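Plisham Pride Drop-In Center – Walk-Through Safety Checklist, With My Comments

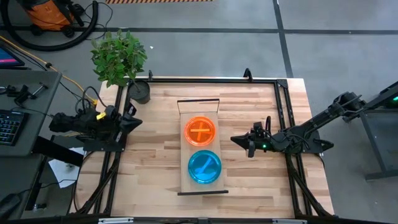
By the Safety Lead, Plisham Pride Drop-In Center
June 6, 2026

Hi all! I did the full walk-through before the youth group came in, so my notes are a bit rushed (sorry).

1. Front door and ramp – OK
Ramp is clear and the handrail is solid. The door closer still slams, so hold it for people with canes or strollers.

2. Exit signs – NEEDS WORK
The one by the Wivthorpe Street exit is dim again. I replaced the bulb in April, so I think it's the wiring this time.

3. Fire extinguishers – OK
We have 2, both tagged and in the green. Please stop hanging the rainbow bunting off the one in the hall!

4. Main hall capacity – OK
The posted limit is 103 and that includes staff, performers and whoever is running the sound board. I know drag bingo is popular (I love it too), but we close the door when we hit the number.

5. All-gender restrooms – NEEDS WORK
Locks work on every stall. The grab bar in the big stall wiggles, and I want it fixed before the support group meets again.

6. Privacy and sign-in sheets – NEEDS WORK
I found a sign-in sheet left on the front desk with full names on it. Some of our folks aren't out at home or at work, so that is a real safety problem. First names only, please, and the sheet goes in the locked drawer at closing.

7. Counseling room – OK
The Wovov white noise machine is on and I couldn't hear a thing from the hallway. Panic button tested, and it rang at the desk right away.

8. First aid kit – OK, mostly
Restocked except for gloves. Medium and large, whoever orders next.

9. Space heater – FAIL
The old Blöndal has a frayed cord. I unplugged it and put it in the closet – leave it there.

Work order for items 2 and 5 is 3789. I'll check both again on my next round.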